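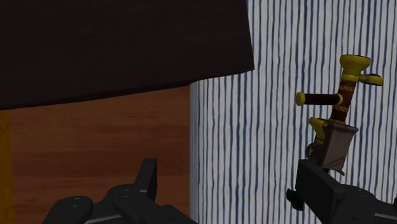

Ticket: Zestia planner refuses grasp on small objects near striped bedding
Component: Undness segmentation, Zestia planning
Status: open, waiting on reporter

Hi all! Opening this one because I've now lost most of a day to it and I'd love a second pair of eyes. I'm running the bedroom scene in sim with the Franka arm, and Zestia keeps coming back with "no valid grasp" for the ornate gold and brown thing lying on the striped sheet. Same planner config as our Cárdenas kitchen set, where it's happy with nearly everything.

What I tried so far:

Restarted the planner node (of course). Same error.
Raised the grasp sample count from 135 to 300. It takes longer to fail, so that's something I guess.
Turned off the collision check against the mattress, and then I do get a plan, but the fingers go straight through the sheet.

The Undness masks look suspicious to me. When the wrist camera is close, the mask leaks out along the stripes and the object ends up with a sort of tail. I dumped 46 masks from one run and 26 of them had it. The long reddish-brown stick on the same bed segments fine, which I can't explain yet – maybe it's just that much darker than the fabric? 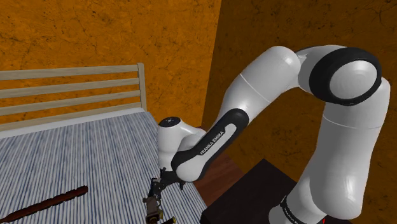

Plendunham, 16 February 2025

Update. Okay, so I was half right. I swapped the sheet for a plain gray material and the leaking mask went away completely, but the planner still said no on the first try! Went digging in the scene file and found the mattress collision mesh was sitting higher than the one that gets rendered, so anything flat and small counted as buried. That explains the thing with the collision check too.

I've lowered the mesh and put the stripes back. Zestia now returns a plan, though the approach angle is steeper than I'd like and the wrist gets pretty near its joint limit on the way in. I haven't run the full batch with the fix.

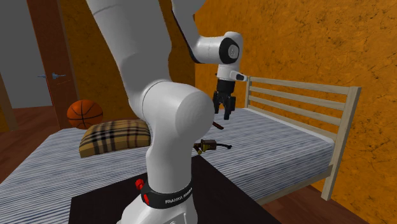

Bedroom scene, side view, gripper open and empty over the bed.

Two things I still need from whoever owns the assets. Can someone check if the pillow has the same offset? And is the stripe leak a known Undness problem (I vaguely remember a thread from October, couldn't find it again) or should I split it into its own ticket? Logs and the patched scene file are in the usual folder. Leaving this open till the batch is through.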